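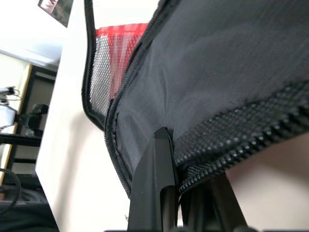 A Place for the Bats
Soft cases, and the care they need, at the Dovgate table tennis rooms

Every February the Dovgate Table Tennis Association brings out its club equipment and examines it before the spring league begins. Balls are sorted, nets are measured and the rubbers on the lending bats are wiped down. In recent seasons the cases have been given the same attention, and members have come to regard them as equipment in their own right.

The association holds 98 bats for lending, and each is kept in a soft case. Darcy Maihi, who has charge of the store, introduced the rule after finding that bats left on open shelves lost their grip well before those that had been put away.

"A rubber sheet gathers dust from the air of any hall," Maihi said. "A player will spend a good deal on the surface of a bat and then leave it face down on a bench. The case is the cheapest part of the kit, and it does the most work when the match is over."

Fabric, mesh and zip

A soft case has few parts, and each wears in its own way. Plain dark fabric hides marks from the hall floor but will hold grit in its creases. Mesh lets air pass and allows a player to see a flash of colour from what lies behind it, although the small holes collect lint and should be brushed from both sides.

Zips fail more often than cloth. At Dovgate the teeth are cleaned with a dry toothbrush, and a little candle wax is rubbed along any zip that has begun to drag. Cases are never closed over a damp towel. Those that have been washed are left open for 16 hours before a bat is returned to them.

The association has bought cases from two suppliers, Cukon and Wernia, and keeps no firm preference between them. Members are advised to look first at the seams, particularly where one zip meets another, and to try the case with their own bat before paying for it.

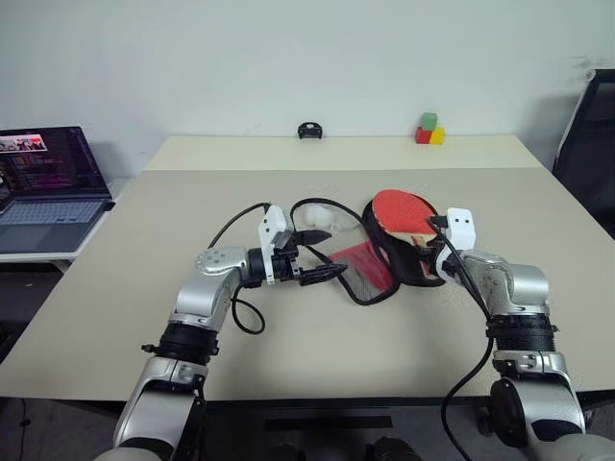 Packing for an away match

Anneliese Lammers captains the Paewai side, which travels to seven away fixtures in the league year. Her players pack on a clear table, with everything laid out before anything is put away. The bat goes into its case first. Balls are carried separately, so that they do not press against the rubber – a habit she insists upon with junior members.

"We once arrived with a case and no bat inside it," Lammers said. "Since then every case is opened and checked before it goes into the bag."

Cases that can no longer be closed are mended where possible. Maihi replaces the pullers himself and sends torn seams to a repairer in the town. The remainder are kept for spare parts, in a drawer beneath the scoreboards.

The lending store is open to all members on club evenings. Bats should be returned in the case in which they were issued, with the zip fully closed.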